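Notes on the Zetis runner, second version. Thread, mostly about the midsole and how the sizing changed.

Stack height first. The heel is up 2 mm over the first version and the forefoot is unchanged, so the drop is now 10 mm. You notice it walking. At an easy pace I stopped noticing it within a mile.

The foam is the same compound Zetis used in the Stasow trail shoe, cut with a wider base under the heel. It is firmer than the old one for the first 30 miles, then settles. Don't judge it in the store.

Weight for my pair, men's 10, is 307 grams with the stock insole. The first version was lighter. Most of the gain looks to be in the outsole, where the rubber now runs the full length of the lateral side.

Sizing: the toe box is wider and the midfoot is narrower. If you went up half a size in version one, go back to your usual size. The Plinbridge outlet still has old stock on the same shelf, so check the tongue label before you pay.

Upper is a single-layer knit with a welded overlay at the eyelets. The overlay creased on my left shoe in January and has not changed since. Laces are too long. I swapped in a flat pair from Fedoruk, which hold a knot better.

Colors: the bone and slate pair is the one to get if you can find it. The all-white shows every scuff on the midsole wall, and the foam does not clean up well with soap.

Storage matters more than washing with this knit. Boxes trap damp, so I let mine air with the tongues pulled forward. Any open container does the job, and a basket takes up less room than a rack. Keep it away from the radiator. Heat is what kills the glue line at the toe.

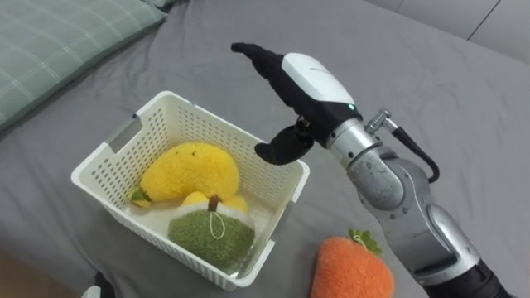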